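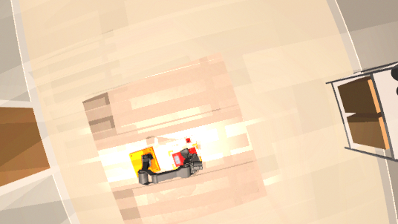

The Istby cell is an automated handling station at the Claneck plant in Ulwood, where control boxes are assembled and tested before shipment. It consists of a robotic arm with a gripper, a worktable, and the storage units placed on either side. The term is also used at the plant for the group of employees who run the station.

Background

Claneck opened the Ulwood plant as a hand assembly shop with 40 employees on the box line. Each finished box was carried to a test fixture, placed against it, switched on by a push button, and carried back. An assembler on a full shift repeated this cycle 200 times. Wrist and shoulder complaints were common, and people were moved between benches during the shift to spread the load.

Planning for the cell began in June, after a smaller trial at the company's Marsden site. The layout was worked out in computer simulation before any floor space was cleared. Assemblers were asked to review the simulated runs, and several changes came from them — the main one was moving the parts storage closer to the table, so that a person restocking it would not have to walk behind the arm. The cell went into daily use in March 2020.

Operation

The arm picks up parts, moves them, and brings its gripper to the fixture for each test step. Operators choose the job, restock parts, and handle anything the arm rejects. Approach paths are taught in the simulator first and then checked at low speed on the floor. The last part of the approach takes the most time to teach, because the two fingers have to pass on both sides of a part without touching the equipment around it.

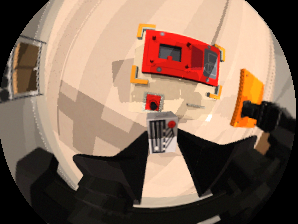 Small errors in position matter most at this stage. If a fixture has been shifted during cleaning, the path has to be corrected before the job is released. At first only engineers from Marsden could make the correction, and a stopped cell could wait half a shift for help. Operators at Ulwood now do it themselves after 11 days of training.

Effect on jobs

No one was laid off when the cell was introduced, but the work was divided up differently. Hand carrying ended for most box types. Four assemblers became cell operators at a higher pay grade, and others moved to final inspection or to small orders, which are still built by hand. Job number 271, a box with a flexible cover, was tried on the cell and returned to the benches.

Opinion among the staff has been mixed. Operators report less strain at the end of a shift and more time spent watching a screen. Some long-serving assemblers have said that the benches are quieter and that there is less chance to talk — the old line had people facing each other. Newer employees also learn the product more slowly, as they handle fewer finished boxes. The plant now starts all new hires on hand assembly before they can apply for cell training.

See also

Marsden trial line
Fixture teaching
Job rotation at Claneck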